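Ticket 56: Nadance gripper kit drops slim cans on floor picks
Product: Nadance two-finger kit with wrist camera, sold through Drornix
Site: Cordeiro workshop, bench cell
Status: Solved, leaving open for one more comment
Opened: Tuesday, July 13, 2021

First message

Hi all! We've had the Nadance kit on our arm for a couple of weeks now and I'm still a bit giddy about it. Unboxing to first pick was one afternoon, the finger mounts went on with the bolts that came in the bag, and the wrist camera showed up in the Turkora software without me touching a single setting. I've used kits that cost a lot more and fought me the whole way.

So, the problem. Picks off the bench are great. Picks off the floor next to the bench are hit or miss when the target is a tall, slim drink can lying on its side. The fingers come down, close, the software says "object held," and then the can slides out on the way up. Regular short cans are fine. A full slim can is worse than an empty one, which I guess you'd expect.

What I've tried so far:
- Restarted the controller and the Turkora software
- Wiped the finger pads with a damp cloth and let them dry
- Swapped the left and right fingers
- Raised the grip force from the default to 30

The force change helped a little with empties and then started denting them, so I put it back.

Kit firmware is whatever shipped in the box. I haven't updated anything yet.

Reply from Drornix support

Thanks for the clear write-up, and glad the setup went well. A few things to check before we look at the hardware.

First, please update the kit firmware to version 2. The shipped version reads "object held" from finger position only. Version 2 also looks at motor load, so it should stop telling you it has the can when it doesn't.

Second, when the can is lying at an angle, does the wrist turn to line up with it? The fingers should close across the narrow side of the can. If the wrist stays at the bench angle, they'll catch it corner to corner and it will roll.

Third, what closing speed are you using?

Follow-up

Firmware updated, no drama at all. The progress bar sat still long enough to make me nervous, but it got there. And the false "held" message is gone! It now says "grip lost" when the can slips, so at least the arm stops and waits and doesn't carry on to the drop bin with nothing in its fingers.

Closing speed is 200, copied over from my bench program.

You're right about the wrist. I slowed everything down and watched a run from beside the bench. The arm gets to the right spot but keeps the same wrist angle every time, no matter how the can is lying. I had "match object angle" turned on, so I assumed that was covered. Is that setting per program or per pick zone? I made the floor a second zone last week and may have missed something.

Reply from Drornix support

Per pick zone. A new zone starts with it off, even if the program has it on. It's in the zone menu under Approach, second page. It catches a lot of people and we've asked for the help text to be clearer.

Please also drop the closing speed for the floor zone. Slim cans roll easily and a fast finger will push one before the other finger arrives. Try 56 as a starting point and leave the grip force at default.

One more thing, about the cable. On floor picks the wrist reaches lower than the bench top, so make sure the camera lead has enough slack and isn't tugging on the bracket at the bottom of the move.

Follow-up

Found it, second page, off. Turned it on, set the speed to 56, left the force alone. I also moved the cable clip further up the arm, as the lead was getting pretty tight at full reach.

Ran 30 picks with slim cans, half of them full, tossed down any old way. All 30 came up and went in the bin. I did a little dance. The wrist swings around, pauses for a moment over the can, then closes nice and gently. No dents either.

Two small gripes for the product folks. The Approach settings really should be on one page. And I'd love a "copy settings from another zone" button, which would have saved me from all of this.

Otherwise I'm really happy with it. For a small shop like ours it does a lot, and the camera view makes setting up new picks kind of fun. I'm going to try paper cups next, so you may hear from me again (sorry in advance).

Reply from Drornix support

Great news, and please do send the cups our way. Both requests are passed along to Nadance. We'll keep the ticket open for a few more days in case the slipping comes back.

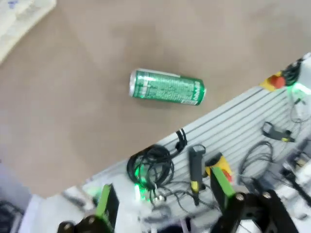 Does the slower closing speed have to be used on the bench zone too?

Each zone keeps its own closing speed, so the bench can stay at 200 while the floor runs at 56. Lower the bench speed only if cans start rolling there as well.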